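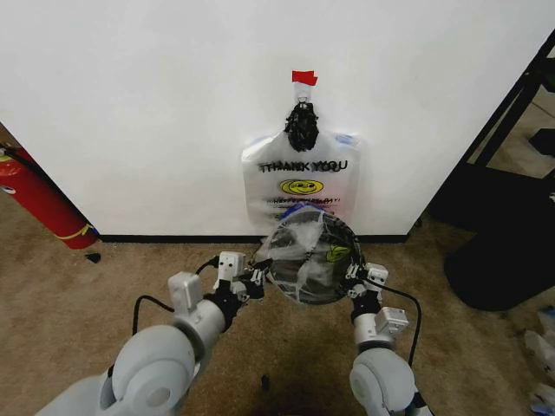
Okay friends, it's December and I have finally made peace with my plastic bag situation. For years mine lived in a big wad under the sink, and every time I opened the cabinet door the whole wad slid out onto my feet. Now there's a little white hook on the wall with a strip of red tape above it, and one THANK YOU bag hangs there, the kind with the yellow smiley face. That's the holder. All the other bags go inside it, and I did not spend a cent.

Parisa Kordestani gave me the idea when I was complaining to her on the phone (she is a very patient woman). Her mother kept a bag of bags behind the pantry door, and so did mine, and so did my aunt, and somehow I grew up and decided I needed a proper dispenser. I bought one, too! It was from Hevby and it held so few bags that I gave up on it by New Year's.

A couple of you asked how I keep it from turning into another wad. I flatten each bag on the table, fold it in thirds the long way, then roll it up from the bottom so the air goes out through the handles. It takes a minute when you're new at it – after that your hands just do it while you're listening to the radio.

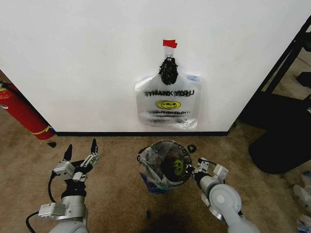
The other half of the plan is using them up, and for that I like a small round trash can. Grocery bags fit the little cans so much better than the tall ones. Fold the edges well down over the rim, all the way around, and if it still slips, tie a small knot in the extra plastic at one side. I used to buy liners in a box of 500 and I'm a little embarrassed about that now.

Anything with a hole in it goes straight to the store drop-off, no sentimental keeping. Ramiro Paredes tells me he wraps his paintbrushes in the good ones overnight so they don't dry out, and I'm going to try that when I get to the hallway trim.

Next up is the drawer with the twist ties and rubber bands – I opened it this morning, looked in, and closed it again. If any of you have a system for that one, please tell me, I'm all ears.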